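Guides > Interior Modeling > Walls and Openings > Door Openings

Modeling Door Openings for Interior Renders

This guide covers cutting a door opening into a wall, building the frame, and lighting the result so that the opening reads correctly in a finished still. It was written for Brarkex with the Skosport renderer, but the steps carry over to most polygon modelers. Menu names may differ.

You need a closed floor plan with walls that have real thickness. Single-plane walls will not work. If your plan came in as flat outlines, extrude it first and apply the Thicken command before going on.

Set the units

Open Scene Settings and set the working unit to inches. Set the grid snap to 1/4 inch. Confirm the scale by drawing a box of known size and reading it back with the Measure tool. Files imported from drafting software often arrive at the wrong scale, and the error is easier to fix before any openings exist. Delete the box.

Cut the opening

1. Select the wall. Isolate it so that snapping does not pick up edges from adjoining rooms.
2. Draw a box wider than the wall is thick, so that it sticks out on both sides. For the sample plan, the opening is 84 inches high from the finished floor.
3. Drop the bottom of the box slightly below the floor line. If the two faces are coplanar, the cut may leave a sliver along the floor.
4. Run Boolean Subtract, with the wall as the target and the box as the tool.
5. Run Clean Mesh on the wall only.

After the cut, check the inside faces of the opening. There should be one on each side and one at the top, all with normals facing into the opening. If a face shows dark in the normals display, flip it. Do not flip the whole wall.

Archana Goel, who maintains the sample plan, keeps the cutting boxes on a hidden layer instead of deleting them. This makes the file a little heavier but allows an opening to be moved later without rebuilding the wall. The layer must be excluded from the render as well as hidden in the viewport. These are two separate switches.

Build the frame

The frame has three parts: two side jambs and a head jamb. Model one side jamb as a plain box as deep as the finished wall, including drywall on both faces. Mirror it for the other side. Fit the head jamb between them.

Add the stop as a thin strip set back from the face by the thickness of the door. Many modelers leave it out, and the frame then looks like a bare hole with a painted edge. Add the casing last. Draw the casing profile once, sweep it up one side, across, and down the other, and miter the corners using the Corner option set to Sharp.

Bevel every long edge of the jamb and casing by 1/16 inch with two segments. Perfectly sharp edges catch no highlight and flatten out at normal viewing distance. On the sample plan the finished frame comes to 439 polygons, including the stop. A much higher count usually means that the bevel was applied twice.

Assign the material

Use a single paint material for the jamb, stop, and casing. A warm off-white or beige separates the frame from white walls without much contrast. Suggested starting values:

Base color: light beige, low saturation
Roughness: 0.45
Specular: default
Bump: fine noise, very low strength

Avoid pure white. It leaves no room for highlights, and the mitered joints disappear under strong light.

Check the opening from inside the room

Place a test camera at the height you plan to use for the finished view and render a small still. Look at the line where the frame meets the opening. The edge should stay clean along its full visible length. 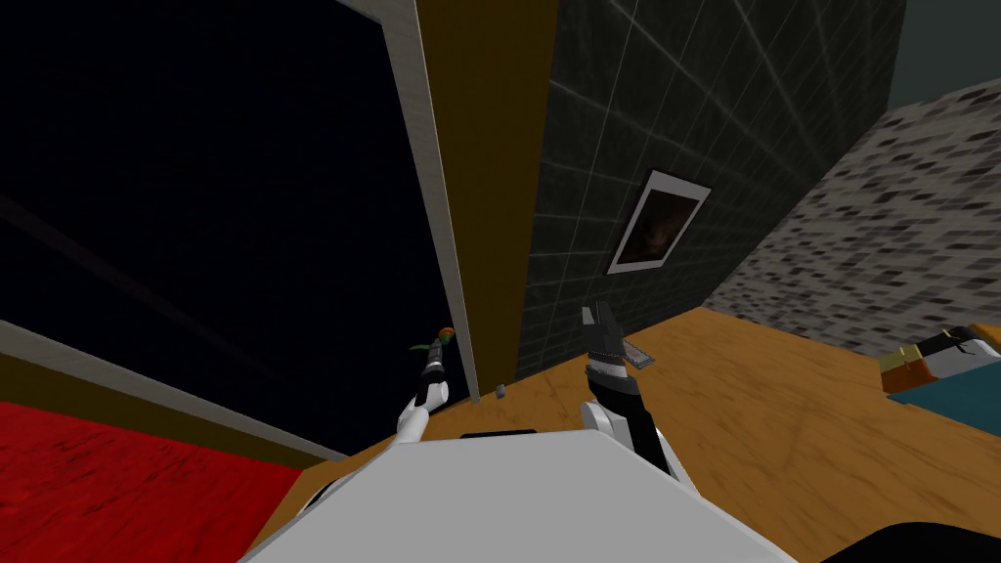 Beige door frame edge next to a large black opening, rendered view.

An opening that renders solid black is not always a fault. It can mean that there is no geometry behind it, that the geometry is there but unlit, or that the far surface has a black material. To find out which, switch the viewport to flat shading. Surfaces appear in flat shading whether or not a light reaches them. If nothing appears, the space behind is empty or its layer is off.

Light the space behind

For a room that will be seen through the door, place one area light at the ceiling, pointing down, at a lower intensity than the main room. Start at a third and adjust. The light should not be visible in the opening itself.

For a space that will stay dark, build a short stub of hallway anyway — floor, two walls, and a ceiling, closed at the far end. Light from the main room will fall on the first few feet of floor and give the opening some depth. Elba Escobar's tests on the sample plan used a stub six feet long, which was enough for every camera position she tried.

Do not raise the exposure to recover detail in the opening. This washes out the near wall first.

Fix common problems

Light leaks at the base of the jamb: extend the jamb below the floor by 1/4 inch.

Shading streaks on the wall around the cut: the Boolean has left long thin triangles. Add a vertical edge loop on each side of the opening, then recompute normals.

Flickering on the casing when the camera moves: the back of the casing shares a plane with the wall. Push it 1/32 inch into the wall.

Noise inside the opening only: raise the sample count for that region. Skosport accepts a render region with its own setting; 566 samples cleared the noise in the sample file, and the rest of the view was left at the default.

Save the finished frame as a component named by width and swing, for example DOOR_30_LH. Later openings can then be made by placing the component and running the cut from its attached box. Changes to the casing profile will carry through to every copy — except copies that have been scaled, which must be replaced by hand.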